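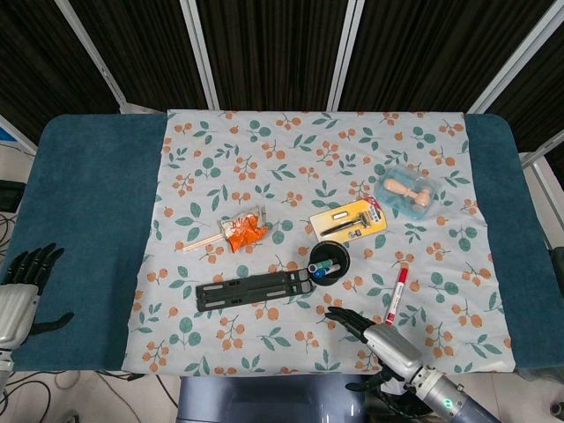 Unit 6: Factions and Mission Structure

Reading for this unit: the first two chapters of the Senatine design binder, plus Chiyo Ebihara's notes on rival gangs in open-world games. Both are in the course folder.

What a faction does

A faction is a group of characters who share a goal, a territory and a way of treating the player. In a Western or crime game it is often a gang. In Senatine, our case study this term, there are three: the Stekard riders, the Wisumden miners and the Insaurralde family.

The Stekard riders hold the north road. They attack on sight until the player finishes "Toll Money," and after that they leave the player alone unless a horse is stolen from their camp.

The Wisumden miners are neutral at the start. They sell tools and dynamite, and they close their shop if the player kills a guard. The shop opens again after 17 in-game days.

The Insaurralde family owns the town of Senatine and most of what is in it. They give out the early missions, then turn on the player in the mission "Ninety Head." Most players don't expect this the first time, although the foreman hints at it twice.

Reputation

Each faction keeps its own score, from 0 to 90. Actions change the score only if a member of the faction sees them. A robbery with no witness has no effect, and the player can also pay a witness to keep quiet. The whole script has 428 lines of witness dialogue, and many of them are never heard in a normal playthrough.

Note the difference between reputation and story state. Story state is set by finished missions and can't be reversed. Reputation can go up and down at any time — this is where most of the bugs in student projects come from. Keep the two in separate variables.

Terms

Turn: a scripted change from friendly to hostile.
Lockout: a mission that can no longer be started.
Witness check: the test run when a crime happens.

For next class

Draw the mission chart for one faction. Mark every turn and every lockout. One page, by hand or typed, due at the start of class.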